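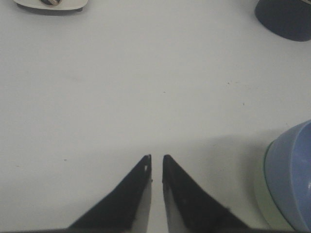
Bevness Community Kitchen -- Tableware and Serving Team

July 14, 2025
By Margarida Pinheiro
3 min read

We use cookies to remember your settings. Accept or manage preferences.

The new white tables are in, and the first of the replacement bowls are being tried out on them. Most people who eat with us on a regular basis will have noticed that the old brown tables went at the end of last month. The new tops are smooth and plain, and they show up crumbs and tea rings much more than the old ones did. Please wipe as you go.

The bowls are the bigger change. We had 151 left in the cupboard when Selorm Ayaaba went through them in March, and nearly a third were chipped or had gone rough at the rim. Those have been taken out of use. Anything with a chip should now go in the grey crate by the back door, even if the chip is small.

We looked at samples from two suppliers, Cevora and Quintela. The team has settled on light blue with a green rim. White bowls were cheaper, but on a white table they were hard for some of our diners to see, and two people with poor eyesight asked us early on whether we could have a colour. Blue was the one they both picked out first. The order is for 200, which gives us enough for a full lunch and a second sitting without washing up in between.

Plates are staying white for the time being. There are plenty of them and they are in good order. Dirk Görtz would like to see those changed as well, and we will look at the cost again once the bowls are paid for.

A few points on using the new tables and bowls:

Set the bowls well in from the edge of the table. The tops are slippery when damp, and one sample has already gone on the floor.

Stack no more than five high on the trolley. The old bowls would go to eight, but these have a wider rim and lean.

No scouring pads on the tables. A cloth and warm soapy water is enough. Tiago Seixas has put a spray bottle at each end of the room for anything sticky.

Soup should be ladled at the hatch and carried over, as before. Please do not fill bowls at the table.

We still need people to help unpack when the main delivery comes. It will take four of us most of a morning, as every bowl has to be rinsed and dried before it goes on the shelf. Qusai Awad is keeping the list, which is pinned up beside the fridge. Put your name down along with a phone number if we don't already have it.

The old bowls that are still sound will be offered to the Bistari lunch club first. If they don't want them, they will go on the table in the porch and anyone is welcome to take a few home.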